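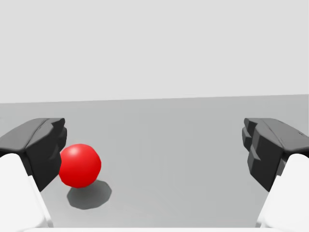
We spent most of the August meeting on the wrist-view grasping runs, so I'm starting my notes there. Kamrul Hettiarachchi went through the new batch from the simulator, 300 episodes trained and 81 held back for testing. He wanted us to look hard at the starts where the red ball sits right up by the left finger and there's all that open floor over on the right. Those are the ones the old policy kept fumbling, he said, and I believe him, I watched way too many of them!

His fix is to add a sideways centering term before the fingers are allowed to close. With it, the held-back failures went from 33 down to six. Big cheer from the Plemberg folks on the call.

I asked if the policy might be reading the ball's shadow instead of the ball (I ask this every month, sorry). Kamrul hasn't tested it. He'll rerun with shadows off and send the numbers around.

Donnelly renewal: skipped, we ran out of time.

To do:
Kamrul, shadow rerun, seed 1557 first
Me, clean up the Clusberg logs and fix the plot labels
Everybody, read the Flasalach draft, comments in the margin please

We stopped at 4:15 and I still owe two people coffee.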